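Chapter 4

What a Survey Can and Cannot Tell You

12 shares

Most people meet surveys as headlines. A radio host reads out that two thirds of shoppers want longer store hours, and by lunch the number has become a fact about the world. This chapter asks you to slow down at that moment. A survey number is a record of what certain people said when someone put certain words in front of them. It may also tell you what they think. That second claim needs its own evidence, and very often none is given.

Take the Waltton bus survey, which we will return to several times. The town wanted to know whether riders would use a late service. A firm called Nair was hired to find out, and it reported that 66 percent of those who replied would ride a bus after 10 p.m. "at least sometimes." The town bought the buses. By August the late service was carrying so few people that the evening drivers knew most of them by name.

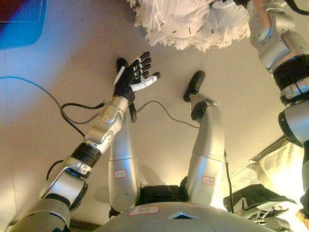
The report was not dishonest. Every figure in it was added up correctly, and the charts were clear. The trouble began earlier, with the wording. "At least sometimes" is a very easy thing to agree to. It costs the person answering nothing, and it sounds friendly. A rider who pictured one late trip home from a wedding could say yes with a clear conscience, and so could a nurse who planned to ride five nights a week. Both were counted once, in the same column.

Sulastri Krishnan, who went back over the survey forms for the town, found a second problem. The forms had been handed out on a Monday, between 7 and 9 a.m., at the downtown station. Morning commuters are easy to find and used to waiting. They are also the group least likely to be out late. The people who might have needed a night bus - kitchen workers, cleaners, students with evening jobs - were mostly at home asleep.

You will sometimes hear that a bigger sample would have fixed this. Be suspicious of that claim. Asking more people at the same station at the same hour gives you a more exact measure of the wrong group. Size helps with luck. It does very little for a crooked method, and it can do harm, as large numbers make readers stop asking how they were collected. 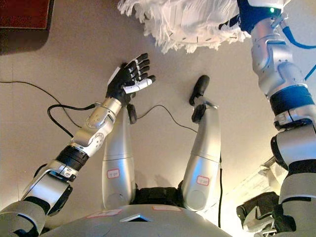 Drita Jurić takes a harder line. In her notes on the Waltton case she argues that questions about future behavior should be dropped from town surveys altogether. People are poor at guessing what they will do, she writes, and worse when a stranger with a clipboard is hoping for a certain answer. She would ask only about the past: how did you get home last Friday, and what did it cost you? We think she goes a little too far, and Section 4.3 explains why, but her doubt is a healthy place to begin.
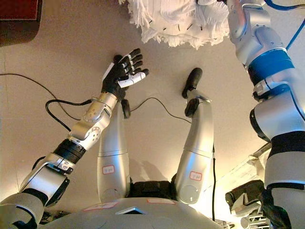 What should you look for first when you read a survey result?

Find the exact wording of the question, and then find out who was asked and when. If a report gives you a percentage and hides any of these, treat the number as a rumor until you can check it.

3 comments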